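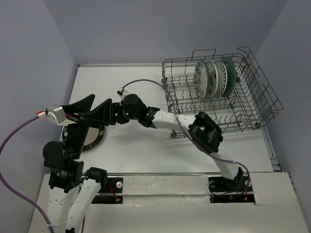 **Skellby, 17/09/2020**

# Plates in the Rack: Tableware from the Timen Collection

The Cullinane Household Study Center holds 2721 pieces of everyday tableware, of which 300 are plates intended for regular use. The gallery on this page presents four of them, standing in a wire dish rack on a white tabletop. It accompanies the Center's continuing work on how ordinary households wash, store and put away their dishes.

The plates are listed in order from left to right.

**First plate.** White, with a dense pattern in blue and dark tones. Patterned plates make up the largest group in the Timen Collection and are the pieces most often requested by visiting classes.

**Second plate.** Pale mint green, with a lighter rim. Plain colored plates of this type were acquired in July, together with 64 bowls and saucers from a household in Flullow.

**Third plate.** White, with a dark fluted pattern radiating around the edge. Visitors who wish to compare edge decoration may consult drawers 1 to 190 in the study room, by appointment.

**Fourth plate.** Solid dark teal green. It stands at the back of the row and is partly hidden by the plates before it.

**The rack.** Gray metal wire, with a raised rim of looped wire along the top and rows of upright prongs inside. Small wheels are fitted at the lower corners. The plates stand upright between the prongs, tilted slightly to the left. The Center recommends upright storage for plates in daily use, with one plate to each slot and heavier pieces placed first.

Requests to view the plates should be made in writing to the study room at Skellby. Pieces may be handled at the table under the supervision of staff, and rings and bracelets should be removed beforehand. Reproductions of the gallery for classroom use are permitted with credit to the Timen Collection.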